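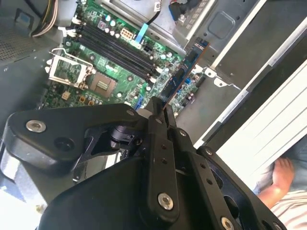
How to score "don't know" answers in a second-order false belief task with children?

Asked by Reda Tazi, Jul 30, 2021
Tags: developmental-psychology, theory-of-mind, scoring, missing-data

I am analyzing data from a study of second-order false belief understanding in primary school children. Each child heard eight short stories and answered one test question per story ("Where does Anna think that Tom will look?"), plus two control questions on memory for the story. Test answers were coded 1 for correct, 0 for incorrect.

The experimenter was told to accept "I don't know" after one repetition of the question. These answers make up 155 of the 2,088 test trials. They are not spread evenly. Most come from the youngest group, and they are more frequent in the last two stories.

My supervisor wants them coded as 0. An earlier paper from our lab dropped them. When I drop them, the age effect gets noticeably smaller. When I code them as 0 it is larger and the age by story type interaction appears. I am using a mixed logistic model with random intercepts for child and story.

Which coding is correct? Is there a standard?

2 answers

Answer by Naveen Pal (accepted)

There is no single standard. The coding depends on what the dependent variable is supposed to mean, and you should write that down before looking at any more model output.

If the variable is "child gave the correct belief attribution," then "don't know" is a failure to give it and 0 is defensible. This treats it the same as a wrong answer, though, and a wrong answer on a second-order task usually has a specific form: the child reports the real location or the first-order belief. A child who says "don't know" has not made that error.

If the variable is "which belief the child attributes, given that one is attributed," then the trial has no value and dropping it matches the definition. The problem is that your missing trials depend on age and on story position. The remaining trials from the youngest children are probably the easier ones or come from the more confident children, so their accuracy is pushed up. That would shrink the age effect in the way you describe.

What I would do:

Fit a first model with response given / not given as the outcome, with age, story type and trial position as predictors. This is a result in its own right and belongs in the paper.

Fit the accuracy model on answered trials only.

Refit with "don't know" as 0 and report it next to the other one. If the interaction exists only under this coding, say so in the text, and do not put it in the abstract.

Check the control questions on the 155 trials separately. If the child also failed the memory controls, the trial should be excluded under most protocols whatever the test answer was. In a data set I worked on (the Skavura stories, 32 children) this removed more than half of the "don't know" trials and the coding question became minor.

Also add trial position to the accuracy model. A rise in the last two stories looks like fatigue. If story order was fixed, position and story cannot be separated and that is a limitation to report. Was it randomized?

Comment by Reda Tazi: Order was fixed, unfortunately. Two lists, but the second list only swaps stories 1 and 2. I will check the controls.

Comment by Naveen Pal: Then the random intercept for story absorbs most of the position effect. Leave it in and do not interpret it.

Comment by Girish Dwivedi: A multinomial model with three categories (correct, incorrect, don't know) does the first two steps at once. Harder to fit with random effects, but possible in a Bayesian package.

Answer by Ravindra Tomar

Just use 0. Everyone in my department does it and reviewers have never asked. If they knew the answer they would have said it.

Comment by Girish Dwivedi: Not safe with this age group. Shy children say "don't know" to unfamiliar adults on questions they can answer at home.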